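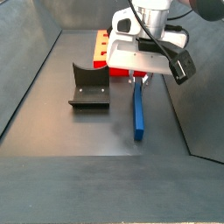

*Bench cell with the blue bar under the fingers, black cradle to the left, red block at the back.*

## Workshop tips: a small walled cell for pick-and-place

These are notes from setting up an arm at the Grendik shared workshop. They assume you already have an arm with a parallel gripper and a camera on the wrist, and that you can jog it safely. Most of the time on this build went into the enclosure, the cable and the parts that have to be picked up, so that is what the tips cover.

### Walls and surface

- Use one flat, matte color for everything the camera will see. We used blue-gray on the work surface and slate gray on the walls. Gloss paint reflects the overhead lights and the reflection moves with the wrist.
- Keep the front open and low. A broad ledge is enough to stop a dropped part, and you can still reach in to reset.
- Angle a side wall if the wrist needs the room. Check clearance with the camera mounted. The camera sticks out past the gripper housing and will hit first.
- Cut notches for wall corners before painting. Raw edges show up as bright lines in the image.
- Scuffs are acceptable until the part finder starts reporting them. Then sand the area lightly with 400 grit, wipe, and roll on a thin coat. Do the whole floor at once – patches dry to a different sheen.

### Lighting

Diffuse light from above. Our setting is 35 percent on the Skivico panel, with the window blind down. If shadows from the fixtures have a hard edge, move the panel farther away before adding a second one. Lock the exposure on the wrist camera after the light is set. Auto exposure will drift every time a pale wall comes into view.

### Camera cable

1. Move the wrist to both ends of its rotation before fixing the cable anywhere.
2. Leave a loop between the wrist joint and the camera plug. It should stay slack at both ends.
3. Tie the cable to the arm above the joint. Do not tie it to the gripper housing.
4. Run the full program at slow speed and watch the loop. If it drops below the bottom of the housing at any point, shorten it.

A plug that works loose gives dropped images well before it fails completely. Check it on Wednesday when the shop does its weekly cleanup.

### Fingers and pads

Thin metal fingers get into tight gaps but they are slick. Put pads near the tips and replace them in pairs. Wipe the pads with isopropyl alcohol before a long run and let them dry. For painted bars, start with low grip force and raise it in small steps until the bar no longer pivots when lifted.

Grip a long bar near its center of mass if the job allows. If it has to be held by one end, cut the travel speed to 40 percent and allow a pause before lowering, or the free end will still be swinging at the drop point.

### Fixtures

- Give each part a different strong color. Blue, red and black separate cleanly from a gray background, though black needs more light than the other two.
- Two screws where an upright meets its base are better than one. With a single screw the upright will rotate out of square.
- Leave open floor between fixtures. The fingers need room to open fully on both sides of a part, plus margin for a bad placement.
- Put tall or blocky items toward the back wall, lower ones in front. Teach the approach from above and the arm has no reason to cross a fixture at low height.
- Keep a printed sheet of fixture positions by the controller. Ours is in the Poduval binder, behind the wiring pages.

### Run settings

Satish Sastry wrote the motion program on the Tumen controller. His values, which can be used as a starting point:

| Item | Setting |
|---|---|
| Approach height | 8 cm above part |
| Dwell before close | 700 ms |
| Travel speed, end grip | 40 percent |
| Light panel | 35 percent |

Raise the dwell first if the gripper closes early. Changing the approach height means rechecking the camera against the right wall – the clearance there is the smallest in the cell.

### Before leaving

Park the arm high, open the gripper, and switch off at the wall. Return bars to the rack by length. Note any new pad wear on the sheet.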